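Search tips Search Go

Cleaning and Maintaining Gray Panel Surfaces

Flat gray panels are used on cabinet doors, appliance sides, utility shelving and bench tops. They hide dust well and hide grease badly. A film of cooking oil changes the sheen before it changes the color, so inspect from a low angle with a lamp at one side. Do this in the evening with the overhead light off.

Before wet cleaning, remove loose grit with a dry microfiber cloth. Work in one direction, top to bottom, and fold the cloth to a fresh face after each pass. Grit dragged in circles leaves swirl marks that no detergent will remove.

For the wash, add 5 ml of plain dish soap to a liter of warm water. Wring the cloth until it no longer drips. Wipe an area no wider than your forearm, follow with a second cloth dampened in clean water, and dry before moving on. Soap left to dry on a matte finish shows as a pale haze. If haze has already formed, rewipe with clean water only. 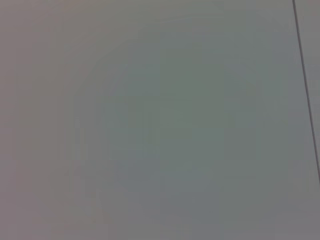

Joints between panels need separate treatment. Liquid that enters a seam can sit against the raw edge of the core and swell it, and a swollen edge can't be sanded back without breaking the face. Never spray toward a seam. Spray the cloth, wipe parallel to the line, and stop short of it. Clean the line itself with a dry, soft toothbrush, then a cotton swab barely dampened with the soap solution. Leave the joint open to the air for 30 minutes before closing doors or replacing anything that covers it.

Check seam width once a year. September works well if your heating starts in October, while indoor humidity is still moderate. Slide a strip of ordinary paper along the gap. If it catches in one place, look for packed dirt first and movement second. A gap that widens toward one end usually means a panel has shifted on its fixings. Loosen the fixings, realign the panel, and retighten a little at a time.

Products to keep off the surface:
- scouring powder and melamine sponges (both polish matte finishes unevenly)
- undiluted vinegar
- furniture oil or wax
- acetone, except on bare glass or stone

Adhesive residue from labels comes off with a hair dryer on low and a plastic scraper held nearly flat. Keep the dryer moving. Finish with the soap wash.

Test any new cleaner on a hidden edge and wait 8 hours before judging the result in daylight.

Hamdia Gebreyes

Related tips
Removing Limescale From a Faucet Base
Cabinet Hinges: Adjusting All Three Screws
Storing Microfiber Cloths Without Lint
Drawer Slides That Stick in Summer
Choosing a Bench Lamp for Inspection Work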